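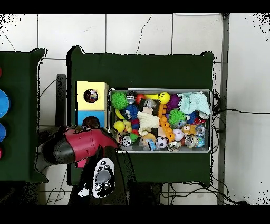
Step 4. Sort your pieces before you print a single label

I skipped this the first time I set up Nudodum for our toy library and spent a whole evening peeling stickers back off. So, sort first!

1. Tip everything out and make one pile per set. Odd pieces go in their own pile.

2. Give each set a home. I like shallow metal trays for the small colorful stuff and boxes for anything with a lid.

3. Open the Catalog screen and tap New Set. Type the name the way a kid would ask for it - "farm" works a lot better than whatever is printed on the packaging.

4. Pick a shelf number. Ours stop at 33, and the app lets you go up to 2198, so you won't run out.

5. Tap Save, then wait for the green check mark before you start the next one.

Note: If two sets share a name, Nudodum adds a letter to the second one. You can change it later under Edit (I never bother).

Step 5. Print and stick

1. Load the label roll with the shiny side up.

2. Tap Print Test. You should get two blank labels and then one with a border.

3. Print the real thing and stick it on the short end of the tray, where you can read it from the aisle.

Caution: Keep labels off anything that babies chew. Ours go on the tray or box only, never on the toys.

If the border comes out crooked, open the printer lid, pull the roll out and seat it again. Hiếu Mạch showed me that one and it has worked every time since May. Leave the lid closed while the light is blinking.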